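Kiveck, the Kitchen Gripper: Workshop Gallery

A pair of hand-held grippers, built on a shared bench at Pergate between other people's bicycles. The first set of fingers took 13 evenings. The plan had said two, but the plan was written by me. 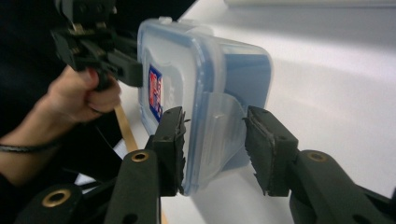
Snap-lock lids, the current enemy. Black fingers, foam pads, brass eyelets set into the arms. The foam edges are getting a bit ragged, much like the builder.

Periklis Konstantinidis wrote in to ask why I don't glue on silicone and be done with it. He tried foam on his own build and was replacing it every Monday, and he thinks a softer spring would do more for me than any pad. He also wants the finger files, please, and not as a screenshot this time.

Fair enough, Periklis. I did try silicone in January. It held on to everything very nicely, including the other finger. The softer spring is on order from Stamatopoulos, who charge more to ship one than to make it.

Notes for anyone building a pair:

Print the fingers solid. Mine at 80 percent infill snapped at the screw holes.

Ream the holes before pressing in the eyelets. I went through 6 spoiled arms learning this.

Keep the trigger pull short. Long pulls feel fine for the first box and awful by lunch.

The files go up on the Wetum page once I've renamed everything called "final."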